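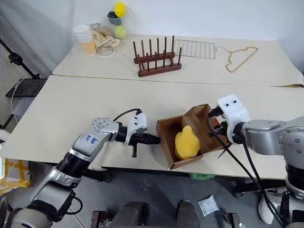 Re: [teleo-club] Box task, left arm stops short

Gertraud Zwahlen wrote:

> Ran the box task again in the afternoon block. Same fault as before
> on the left side. The arm comes in over the front table, slows down
> a hand's width from the box, and then either creeps or stops with a
> following error on the wrist. The right arm is fine, including when
> it has to hold the lid.
>
> I have tried:
> - new home position for the left arm
> - speed limit down to 18 percent
> - swapping the leader handles left for right
>
> The fault stays with the left arm when the handles are swapped, so I
> don't think it is the operator side. Could somebody look at the log
> before we record any more? I'd like to have the duck runs finished
> before the Enden meet.
>
> Gertraud

Gertraud,

I read the log. Two separate things are going on.

1. The slowdown is the workspace limit. The left arm has a soft boundary in the Teleo config, and it is still set for the old table layout, when the two tables stood end to end. With the second table pushed up against the back of the front one, everybody now places the box slightly right of center, and the left gripper has to reach past the old line to get to it. The controller starts scaling velocity down before the boundary, which explains the creep. Move the limit out by 32 mm in x and leave y and z alone. Do not remove the limit. The two arms share the space over the box, and at present that line is the only thing keeping the left wrist out of the right one.

2. The following error is a different matter. It shows up only when the wrist rotates past its midpoint with the arm extended. I would look at the cable first. On the left arm it arcs from the wrist up over the gripper, and in that routing it has to bend tighter the further the wrist turns. Please give it more slack at the upper clip and run the wrist through its full range by hand with the power off. If it pulls anywhere, clip it again. If the error is still there afterwards, send me the current trace for joint 6 and I will compare it with the one from May.

On the lid: Štěpánek asked whether we should take it off and make the task easier. I would keep it on. The rules for Enden say "container with attached lid," and a box without one would have to be recorded again later. What does help is the angle. Set the box with its open side facing the left arm, have the right arm take hold of the lid flap, and only then bring the left gripper in. In the runs where both arms moved at the same time, the box slid nearly every time.

Settings for the next block:

control rate: 1000 Hz, unchanged
left speed limit: back to the default once the cable is done
left x limit: old value plus 32 mm
gripper force: unchanged, the duck is soft enough

Please also write the run number in the sheet when you abort. Run 309 is in the folder with no entry, and I can't tell from the data whether it was stopped by hand or by the fault. I have marked it as unusable for now.

The peg rack and the wire grill can stay on the back table. They belong to the Kornska tasks, which come after this one, and the left arm does not get near them with the new limit. The same goes for the hanger. If anyone does move the tables, say so on this list, as the config has to be changed every time.

I can be in the lab from 4 p.m. if you want a second person at the stop button for the first run with the new limit.

3 replies in this thread
18 views
Share 0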